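Two arms, one pen case: Cosow puts its tabletop kit up for rent
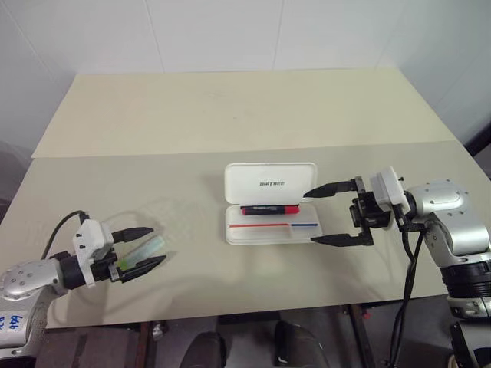
Stamatia Vasilakis has run the rental side of Cosow since February, and most of her calls start with the same question. People want to know what they can do with the kit in the first week.

"I tell them to start with stationery," she says. "Pens, erasers, a case with a lid. It's cheap, it's small, and it shows you very quickly where your grip is off."

The kit, sold under the name Dosham, covers setup, two-finger grippers for both arms and 300 recorded runs made by Cosow's own operators. Customers who need more can order a package of 2000. Vasilakis won't give a list price. She says it depends on how long the arms stay with the customer and who does the recording.

Zhuoran Yao, who trains the operators, says handling small items takes longer to learn than most buyers expect. "A marker rolls. A clear plastic piece is hard to judge on camera. New people squeeze too much, then too little — you can plan on 2 days before their runs are worth keeping."

Asked about weak points, he names the cables. On the current version they run outside the arm, and operators have to watch that they don't catch on the table. "We've asked for clips. For now we use tape."

One early customer, a small packing firm called Peng, sent its first set back after a month. Vasilakis says the firm wanted speed, and the kit is slow. They have since taken a second set for training staff.

Cosow has 68 sets out at the moment. Returned sets are checked by Mingxuan Fan, who replaces the finger pads and tests the wrists before they ship again. Vasilakis says the wait for a new set is six weeks, and shorter for customers willing to take a returned one.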